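Household paper trail – tips for bills, refunds and the phone calls that go with them

Started this page after the Gilteck mess, when they charged me for a router I had already sent back. Adding to it when I have time, which is never.

Sending equipment back
Take a picture of the serial number before you tape the box. Then the label. Then get the drop-off receipt and take a picture of that too, the ink fades to nothing in a drawer. Mine was blank by August. Power cord goes in the box, they will bill you for a missing cord – $35 in my case.

Don't throw out the original carton for the first month. After that, who cares.

Calling
Write down the name, the time and the ticket number before you say one word about the problem. Ask them to read the notes back to you. Half the time there are no notes. My neighbor Mirjam Aigner keeps a spiral notebook hanging by the phone just for this, one page per company, and I copied her.

Eat first. I was on hold 37 minutes with Tromadley and got snippy with a guy who was only trying to help.

If they offer a "courtesy credit" ask which bill it lands on and get it in an email. No email, no credit. Ask me how I know.

Canceling
Ask for the final amount and the last day of service. Then leave the old card on file until the final bill clears, otherwise it can go to collections over two dollars. Check the card statement for 2 months after. Promo prices – put the end date on the kitchen calender the day you sign up, in red.

Folders
One accordion file. Tabs by company, not by month. I tried by month and could never find anything. Warranties get stapled to the receipt, manual goes in recycling if it's online. Kuo-hua Hsieh wrote in to say he puts the purchase date in marker on the bottom of every appliance, kettle, toaster, all of it. Doing that now. Works great exept on anything black.
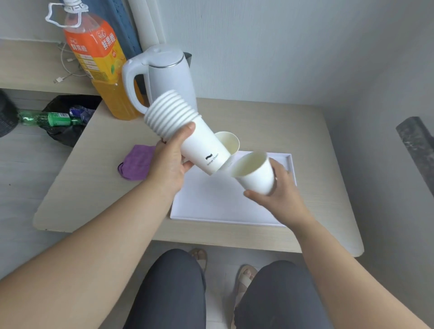
Page last changed: September 17, 2023

Disputing a charge
Put it in writing, even if the phone person says it's all taken care of. Short letter. Account number, date, amount, what you want. Skip the life story. Keep a copy. Certified mail if it's over $50 or you're mad.

Svetozár Doležal asked about paying the part you agree with. I do, and I note on the letter which part I'm holding back. Check your own terms though, they vary.

More on surge protectors and labeling cords next time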